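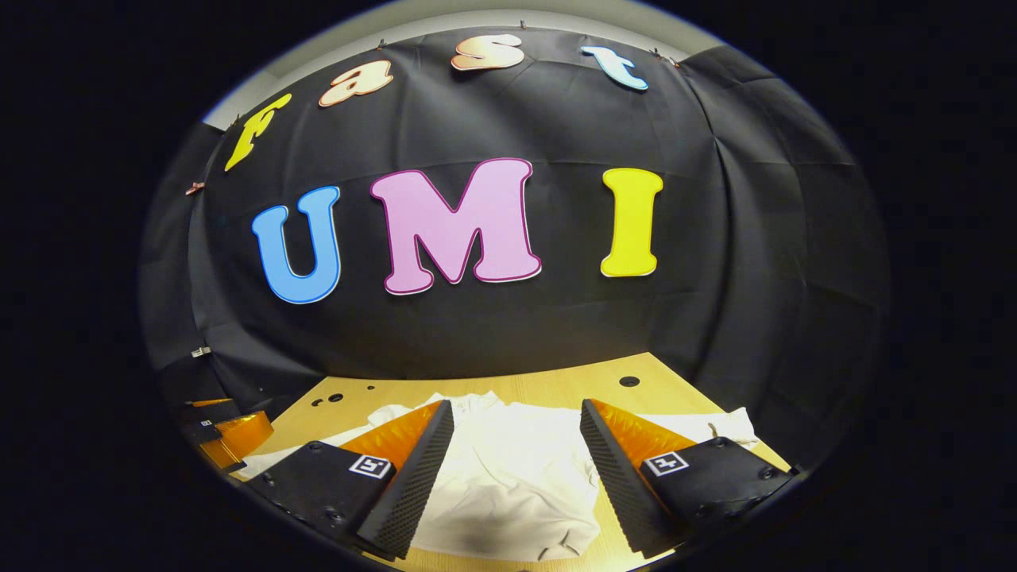
How do I get black fabric backdrop to stop wrinkling for a school play?

Posted by Precious Msimang, July 7, 2019

Hi all, first time posting so be gentle! I'm in charge of scenery for our summer kids' theater (I said yes to this in February when it sounded easy) and I need a plain black back wall for a 50-seat room. I bought a big piece of black polyester from the clearance table and it came folded into a tiny square, so now it has creases going every direction. I tried a warm iron on one corner and got a shiny patch. Ugh. The show is in two weeks and I also have to hem a white tablecloth for the banquet bit, so I can't spend every evening on this. Do I wash it? Hang it and pray? Is there some spray? Also, what do people use to hold it up? My clothespins keep popping off.

Marcelle Deschamps

Oh I feel this. The shiny patch is from pressing straight on the polyester, and it probably won't come all the way out, so put that corner at the bottom where a prop can hide it. For the rest, get a handheld steamer and do it while the cloth is hanging. Start at the top, keep the steamer head a little off the fabric, and pull down gently with your other hand as you go. Mine took me most of a Saturday but I'm slow and I had the radio on.

Before that, hang it for a couple of nights with some weight along the bottom. I sewed a pocket in mine and slid a length of chain through it, and half the wrinkles were gone before I even plugged the steamer in! Once it's down again, roll it on a cardboard tube. Carpet stores will usually give you one if you ask nicely. 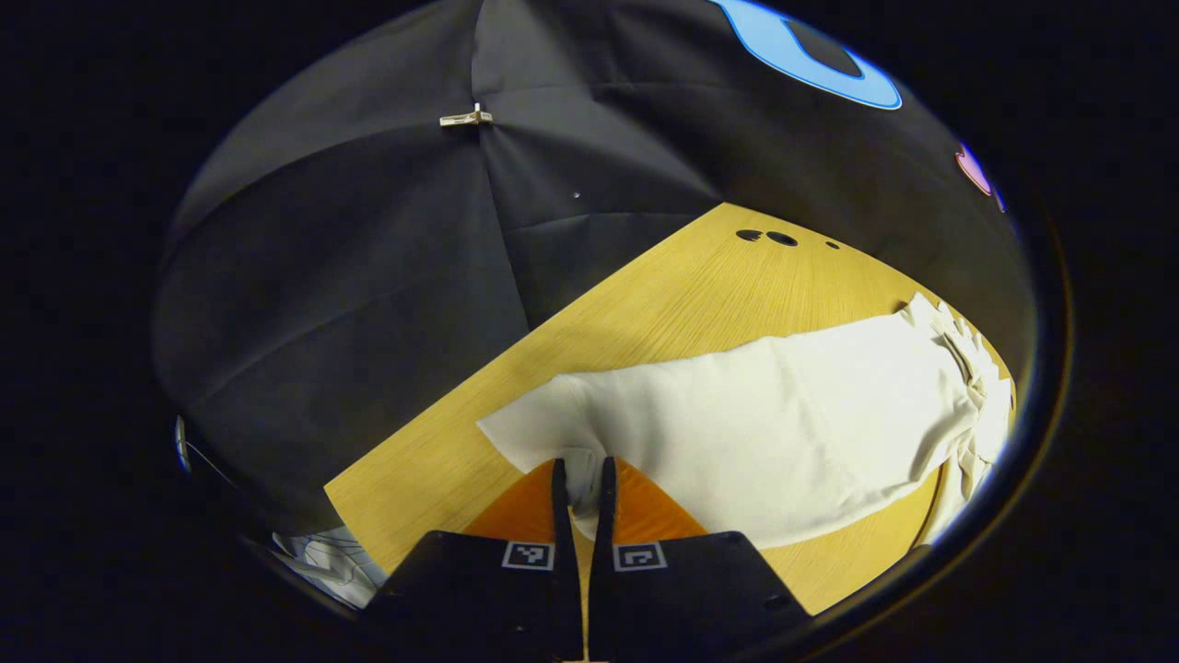

For the tablecloth, cotton is way more forgiving. Spritz it, iron it damp, and if you're short on time use iron-on hem tape for the edges. Kids will spill on it by the second night anyway. Test the tape on a scrap first, I once melted some right through to my ironing board cover.

Demyd Hutsuliak

just gather it. buy extra width and let it hang in folds on purpose, then the creases don't show. every real stage curtain is like that

Ertuğrul Akbulut

I agree with Marcelle on steaming, but check the fire rules for your room first. Ours made us show a flame-retardant tag for anything hung behind the actors, and clearance fabric often doesn't have one. Call whoever runs the building.

For holding it up, get spring clamps from the hardware store, the 2 inch size. Clothespins are hopeless with heavy cloth. Put one at each end first, pull it tight, then fill in the middle.

Precious Msimang

Thank you!! Borrowing a steamer from my sister-in-law tomorrow and I'm calling the building about the tag thing, which I had never even heard of. Demyd, I don't have enough fabric left to gather it, but I'll remember that for next year.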